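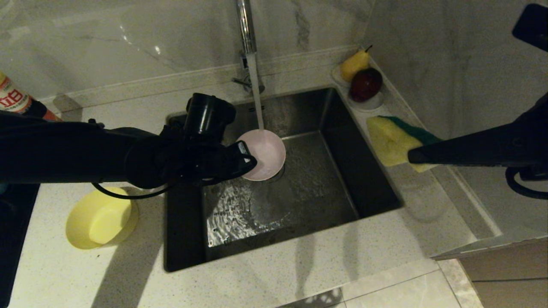 How do you wash one or two plates by hand without filling the sink?

Rinse first, scrub second, and turn the faucet off in between.

1. Scrape leftovers into the trash.
2. Run a thin stream of lukewarm water onto the center of the plate. Tilt the plate so the water carries crumbs off the edge.
3. Shut off the faucet. Put a drop of dish soap on the sponge and squeeze it once.
4. Wipe the face in circles for 20 seconds, then the rim, then the back. Use the yellow foam side on glazed or colored plates — the green side can dull them.
5. Rinse both faces and stand the plate in a rack.

Dried egg or cheese needs a soak. Lay the plate flat in the sink, cover it with warm water and come back later.

Squeeze the sponge out when you finish and stand it on edge to dry. Wipe down the basin last, while it is still wet.

Uwe Rothe, updated 9 Aug 2020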